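Household Chores Program: Progress Report to Grutness
Prepared by the project lead, Giltell
Reporting period ending January

1. Where the work stands

Giltell was funded to find out which ordinary kitchen and shop-floor chores a pair of tabletop arms can finish without a person stepping in. The plan listed 26 chores. At the close of this period, 7 have been tried in full, and the rest are in various stages of setup. Most of the period went to the kitchen group, as agreed at the last call. The shop-floor group (bin restocking, label checks, folding cartons) is on hold until the Magyar bench is delivered.

The chores tried in full are wiping a counter, stacking bowls, closing drawers, moving cups to a rack, sorting cutlery, folding a dish towel and putting lids on food containers. Closing drawers is the only one we would call ready for a home. Lids are the furthest behind. The arms can set a lid in place but do not press evenly, and one corner usually stays up.

2. Cutlery

Cutlery took the most hours. It looked like a simple chore in the proposal and we gave it two weeks. It needed five. Flat metal pieces are hard to pick up from a hard surface, and shiny ones confuse the depth estimate. Pieces that overlap are worse. When two spoons lie across each other the planner tends to treat them as one object and picks a grasp point that suits neither.

We work with a plain tray on a wood table and ordinary spoons and forks. Serving tongs were added midway through the period at the request of the Prudine kitchen staff, who told us that odd-shaped pieces are what slow them down at the end of a shift.
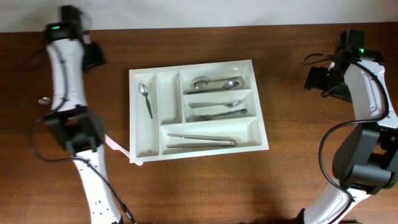 Cutlery tray work, two-arm table.
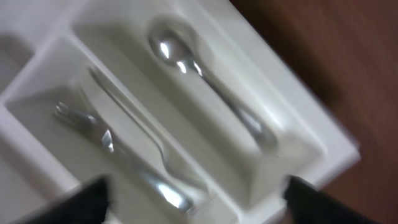
Could a restaurant or a family use this for putting away the silverware now?

Only with someone standing by. The arms can place single spoons and forks at a slow pace, but they still drop pieces, and a person has to sort out any that are tangled. A family would get the job done sooner by hand.

3. Data and training

More than 2000 cutlery attempts have been logged. All of them have been reviewed once, and the failed ones are being labeled by cause: missed grasp, slipped in transit, wrong compartment, or stopped by the operator. Missed grasp is the largest group by a wide margin. We changed the approach angle late in the period and will report on the effect next time, when there are enough attempts to compare.

Towel folding data is thinner than planned. The storage drive filled up over a weekend and the Sunday session was lost. Disk space is now checked before each run.

4. Problems and delays

Fingertip pads wear faster than expected on metal. We have ordered a harder pad and will run both kinds side by side. The replacement cable for one arm arrived with the wrong connector and went back to the supplier, which cost four working days. Lighting in the room changes a good deal in the late afternoon, so cutlery runs are now finished by 3 p.m. until blinds are fitted.

5. Spending

Spending is within the approved budget. Pads and cables are over their line and travel is under. We ask for approval to move the unused travel money to parts. No other changes are requested.

6. Next period

Cutlery continues with mixed pieces and a second style of tray. Lids will be retried with a force limit on each arm. Setup for loading a dish rack begins once the Prudine staff confirm which rack they use. If the Magyar bench arrives on schedule, carton folding will be the first shop-floor chore tried.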